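I've been putting off writing this one up for weeks, mainly because I kept hoping the numbers would get nicer if I left them alone. They didn't, so you're getting them as they are!

If you've been following along you'll know that Mỹ Thân and I have been trying to find out whether a robot can learn to pick up floppy things purely from people doing it by hand with a gripper on a handle. No robot arm while you collect, just you, the tool and a camera looking past the fingers. The project is called Fultus (Mỹ's choice, I wanted something with a pun in it) and it has eaten most of my evenings since July.

The question we started with was fairly dull. If you give the learner 500 short demonstrations, does it matter more that you have lots of different objects, or that each object turns up crumpled in lots of different ways? Chiến Mạc, who runs the bench at Satunport and lets us use it after six o'clock, was sure it would be the objects. I sort of agreed with him. Mỹ didn't, and has been very gracious about it since, considering.

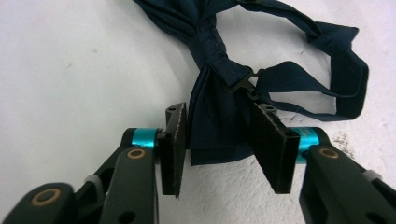
We split the demonstrations into two piles of the same size. Pile one had as many different bits of cloth as we could scrounge, each laid out neatly and picked up the same way. Pile two had only a handful of things, but we threw them down fresh every single time. I got very fond of the navy bow tie in the process, because it's really two problems stitched together: a thick pleated lump in the middle that sits nicely between the pads, and then that long neck strap wandering off in a big twisty loop. Go for the bow and there's plenty to hold. Go for the strap and you've got a thin band that might be showing you its flat face or its edge, depending on where you look. There's a little black plastic fastener beside the knot as well, and I'd much prefer the fingers stayed off it.

Anyway, results. Trained on the neat pile, the robot got a clean grasp in 49 out of 75 tries on cloth it hadn't seen before. Trained on the messy pile it managed more than that on the same things, though the gap closed up a lot when we laid the test items out flat. So the messy pile seems to help mostly when the world is messy, and I suppose I could have guessed that over a cup of tea and saved myself the trouble.

What I didn't guess was where the failures came from. Nearly all the bad ones on the neat pile were the fingers going to the middle of whatever dark blob they could see, which works fine for a folded sock and not at all for anything with a loop in it. The middle of a loop is just table! I watched it close on thin air again and again with total confidence. The messy model still did this now and then, but it would usually drift towards the cloth before shutting.

Chiến thinks we should add a second go, so that if the fingers shut on nothing the robot backs off and has another look. I'm less keen, as I'd like to know how good the first attempt can get before we start patching it. Mỹ wants to redo the whole comparison using the Chu code for training in place of our own home-made lump, and she's probably right, but that means me relabelling the lot, so I'm pretending I haven't read her message.

Next up is ribbon, if I can find any that isn't shiny.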